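Filed under: Opinion / Shop Rules

Catalina Gallardo has a rule at Storkum that I used to roll my eyes at. Before anyone picks up a hand-held gripper to record a task, they have to write down what "done" looks like. One line is plenty. "Cup is on the shelf, handle facing out, hand has let go." She keeps these lines in a binder, and when I visited in September the binder had 1732 of them.

I thought that was nuts. I come from the Steltness side of things, where we used to just start recording and sort it out later (later being some poor soul at 11 at night, usually me). We had a batch of 1700 recordings once where half the people thought the job ended when the object touched the table and the other half thought it ended when their hand was back at their side. Both are perfectly sensible! But you can't put them in one pile and expect a robot to make sense of it.

So I've come around, and I'll go further than Catalina does. I think the written standard should be short enough to stick on a wall and it should be open to scribbling. Ours at Steltness was a 200-page PDF called Mota, and I'd bet money that I'm the only person who ever opened it past the contents page. A sheet of paper and a sticky note will beat that any day -- you see it while you work, and when a rule is dumb you can say so right there on the page. 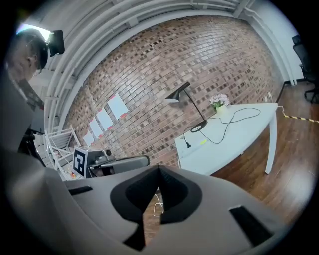 Who should be allowed to change a recording rule once work has started?

The people doing the recording should be able to propose a change at any time, but one named person should approve it, and the new version should only apply to recordings made after that.

I feel pretty strongly about that last bit. On the Wulora project we let folks fix rules on the fly and apply them backward, and we ended up relabeling things we'd already relabeled. Maddening. Put a version number on the sheet, put the same number on every recording, move on with your day.

Where I part ways with Catalina is on mistakes. She throws out any take with a fumble in it. I'd keep them, marked as fumbles, as long as the person recovers and finishes the job. People drop stuff. Robots will too, and I'd like them to have seen somebody pick it back up. She says I'm going to end up with 2 standards and a mess. Maybe so -- we're still arguing about it over email.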